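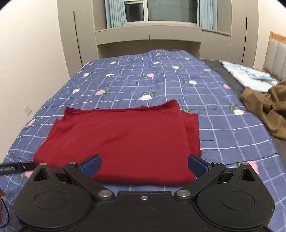
Koker Quilt Cover Set, Blue Check

Home / Bedroom / Quilt covers / Koker

Sizes: Single, Double, Queen, King
In the packet: one quilt cover, pillowcases to match (one for Single, two for all other sizes)
Fabric: 100% cotton, yarn dyed
Closing: buttons at the foot end
Status: in stock, Queen and King

The Koker is our oldest quilt cover and still the one which most customers order a second time. It is a plain weave cotton, and the check is made with coloured yarn before the weaving. It is not printed on top. For this reason you see the same colour on the inside and on the outside, and the lines do not become pale at the folds after some years of washing, as it happens with cheaper covers.

We have got the Koker from the same mill in every season. In September the mill changed the finishing of the cloth, so the new covers are a little softer from the first day. If you have an older Koker at home and you like to add pillowcases, the colour is matching but the touch will be different until the second or third wash.

About the cotton

Many customers are asking us for the thread count. The Koker has 174 threads per square inch. We know that other shops offer 600 and even more, and we are selling one such cover also (please see the Makhubela sateen). A high number gives a smooth and heavy cloth, and some people sleep very well in it. A lower number lets more air go through. For a Queensland summer, or for anybody who is warm in the night, we recommend the Koker with a light quilt inside. For a cold house in Tasmania it is also good, only take a thicker wool quilt.
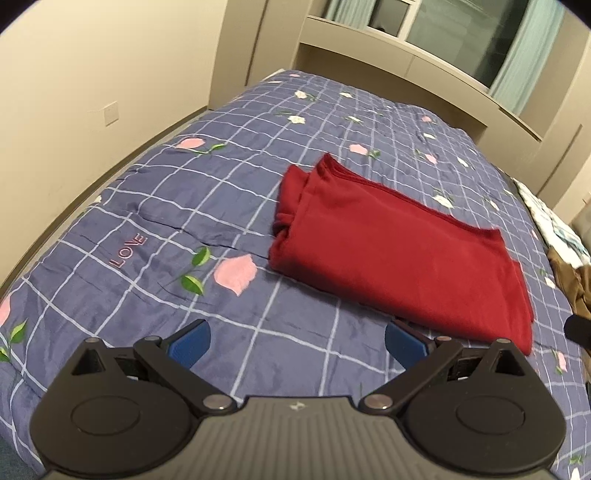
Measurements

Single: 140 x 210 cm
Double: 180 x 210 cm
Queen: 210 x 210 cm
King: 245 x 210 cm
Pillowcase: 48 x 73 cm

All measurements are before washing. Please allow for shrinkage of three per cent in the length. If your quilt is very full and lofty, we advise to take one size bigger.

The inner corners have cotton ties. Sew a small loop on each corner of your quilt, if it has none, and the quilt will stay in its place. The ties were added after many letters from customers and we are thankful for them.

Washing and drying

Wash the cover alone the first time, in cool water. After this, 40 degrees is enough for normal use and 60 degrees is possible. Close all buttons before it goes in the machine, otherwise the small things such as socks will collect inside. Do not use bleach. Dry it on the line, inside out if your line is in full sun. The dryer on low heat is allowed, but take the cover out when it is still slightly damp and fold it directly. Most people then do not iron.

Goes well with

Floso fitted sheet, white or grey
Floso flat sheet, white
Cekham wool quilt, light or medium
Cekham bed skirt, navy

Delivery and returns

Orders are sent from our store in Geelong within two working days. Parcel weight for the Queen set is 2000 g, please consider this if you order to New Zealand. Unwashed covers in the original packet can be returned within thirty days. For reasons of hygiene we cannot take back pillowcases which are opened. If there is a fault in the weaving, write to us with your order number and we will change the piece, also when it was already washed.

King size in this colour will have a waiting time if the present stock is sold. The next delivery from the mill is not confirmed.

Page updated 2018-10-03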